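Teaching by Hand: A Conversation with Habibur Mollah

Odmont has recorded household tasks for robot learning since last June. Habibur Mollah leads the group of operators who guide the robot's two arms by remote control, and who correct one another's work before any of it is passed on for training. He spoke with the Odmont newsletter on 4th April.

Mr. Mollah began his career as a teacher of drawing, and he describes his present work in similar terms. "You are asked to do a simple thing well while something else is learning from you," he said. "If you hesitate, the hesitation is in the record. If you hurry, that is in the record too."

The collection now stands at 2,186 recordings, made in ordinary homes and furnished rooms. Mr. Mollah prefers these to the bench at the main office, where every object had its own square of tape.

On approaching the rim of a bowl

Among the tasks assigned to new operators is the handling of a round steel bowl. Mr. Mollah considers it harder than it sounds. The rim is thin, the metal is shiny, and a finger that arrives too low will push the bowl across the table.

"I ask people to come to the rim slowly and stop there," he said. "Make contact, look at it, and only then decide what to do next. On a marble-patterned top you also have to watch the veins, which can draw your eye from the edge you want."
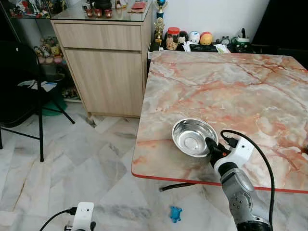

What the operator sees

Operators work with two kinds of view: one from the head of the robot, and one from the wrist. Newcomers tend to trust the first and neglect the second. Mr. Mollah spends most of their early training reversing that habit.

The wrist view has its own difficulties. The fingers are large and close, and much of what lies past them may be soft or smeared. "You learn to read the gap," he said. "I look at the two tips and at whatever is between them. A blur of pink going by on one side is of no use to me. A bright bit of metal is, even a small one, as it gives me something to judge distance by."

He advises operators to wait when the view is dim, and to move the wrist a little before closing the fingers. The control software, Turus, allows a recording to be paused but does not allow a pause to be cut out afterward. 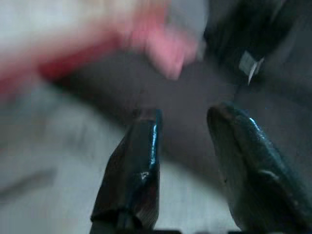

Deciding what to keep

Of the last group of recordings, 179 were set aside after review. Mr. Mollah does not regard these as wasted. Some are shown to new operators in their first week – his own among them – and the group discusses where the hand went wrong.

Review is done in pairs, and no operator may approve a recording of his or her own. Asked whether the rule had caused any friction, he said that it had, for the first month. "People are proud of their hands. I was, and I had 6 recordings sent back in one morning."

The group will add two operators in June and begin work on folding and sorting. Applications may be sent to the Odmont training office.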